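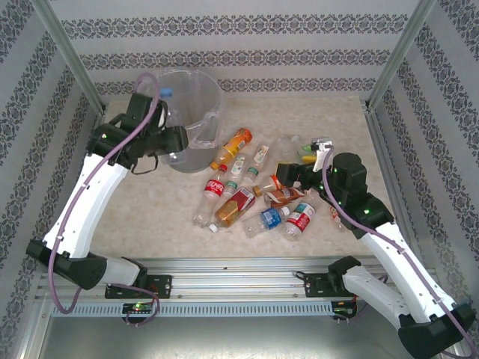

Juniper Whitlock

Tempo de leitura: 2 minutos

Pois é, a bancada dos dois braços lá da oficina saiu finalmente do papel, e quem me acompanha sabe que ando a falar disto desde que o Esmaeil apareceu na Sosstead com um perfil de alumínio debaixo do braço a dizer "isto dava uma calha". E deu! Os dois braços ficaram aparafusados na mesma calha, um em cada ponta, virados para a mesa.

O papel de parede foi ideia da Ghazal. Eu queria paredes lisas, ela apareceu com um rolo às faixas, todo ornamentado, tipo sala de jantar da avó, e perdi a votação. Colámos aquilo numa quinta à noite e tenho de admitir que gosto (não lhe digam). A parte chata foi acertar as faixas nas paredes laterais, que não são paralelas. Descolei e voltei a colar a da esquerda 2 vezes e ainda hoje olho para lá de lado.

Agora os cabos. Ai, os cabos. Os roxos vão da garra até à base, ao longo do braço, e a primeira versão estava tão esticada que, quando o pulso rodava, a ficha saltava. Deixei folga, passou a prender na calha. No fim ficou uma laçada pendurada no braço esquerdo, por baixo da base, feia que dói, mas há 17 dias que não salta nada. As plaquinhas eletrónicas também ficaram à vista em cima da calha, uma em cada lado. O Parviz quer imprimir umas caixas para elas, eu quero é chegar lá com a chave sem desmontar meia bancada.

O exercício destes dias é com garrafas de plástico e um jarro transparente. Pedi à malta que trouxesse o que tivesse em casa e veio de tudo: Coca-Cola, sumo, chá, água. O braço direito trata do monte e o esquerdo fica com o jarro. Parece fácil, mas garrafas transparentes deitadas umas por cima das outras são um pesadelo! Os dedos entram no sítio certo, fecham, e a garrafa de baixo rebola e leva as outras atrás. Já experimentei fechar mais devagar (ajuda um bocadinho) e baixar a força, que com as de plástico fininho fazia aquele estalo horrível.

Falta-me refazer a calibração do braço direito, que anda a chegar 7 milímetros ao lado quando estica muito, e apertar outra vez os parafusos da placa de montagem. Se alguém tiver cola de roscas a mais, aceito.

3 comentários

Niamh Noonan: Adorei o papel de parede, a Ghazal tinha razão! As faixas não baralham a câmara?

Juniper Whitlock: Até ver não, Niamh, o que a baralha são as garrafas transparentes.

Parviz Rezaei: As caixas já estão desenhadas, com tampa de encaixe. Levo a cola de roscas na quinta.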